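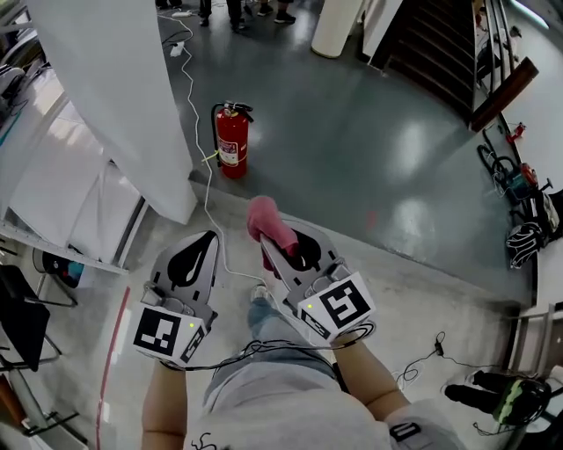 Floor by the step, extinguisher and pillar. Pink item in the right-hand gripper.

Starting with the ground floor because the sorting has spread there. Small textiles only for now: socks, cloths, anything that fits in one hand. Bigger pieces stay upstairs until the shelves are settled.

Things to sort out on this level:

- Thin white cable on the dark floor, past the extinguisher. Reroute it along the wall or tape it down. I would prefer the wall.
- Extinguisher to go on a bracket. Didier has one left over from the Fornard job. Keep the tag readable from the front.
- Edge of the step. Pale floor on one side, dark glossy floor on the other, and with the lights on the glossy side is all glare. Strip of yellow tape along the full edge.
- White shelf unit left of the pillar. Clear it and relabel. Top shelf for things with no home yet, to be emptied at the end of each session.

Didier wants the pink pieces kept apart from the whites even before washing. Fine by me, one more bin.
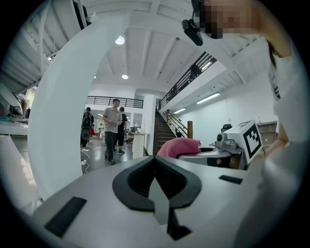

Zorkavwood, August

Went over the upper part of the room with Killian. Notes on the lighting first. The two round recessed lights do one job and the strip lights on the mezzanine side do another, and the colors don't match. A pale gray sock and a white one look the same to me under the strips. Killian sees a difference, I don't. We will sort under the round lights and fold wherever there is space.

The strips run over 2000 hours before Masson will look at replacing them, so no change soon. Order reference for the tubes is 2366, written inside the cupboard door as well.

Mezzanine: nothing to be hung on the black railing. Cloths were drying there last month and two went through the balusters onto the bench. Use the folding rack.

Staircase: treads are open slats, so small things drop through. Carry bins up with the lid on. Keep the floor under the stairs clear too, I keep finding single socks there.

Bins are the Prania ones, 196 liters on the label, too deep for this. You end up head down in them looking for the other half of a pair. Killian is asking whether they make a shallow version. If they don't, we put a false bottom in with whatever board is left.

Open:
- bracket (Didier)
- yellow tape, check stock before ordering
- shallow bins (Killian)
- new labels for the shelf unit, same size as the old ones (me)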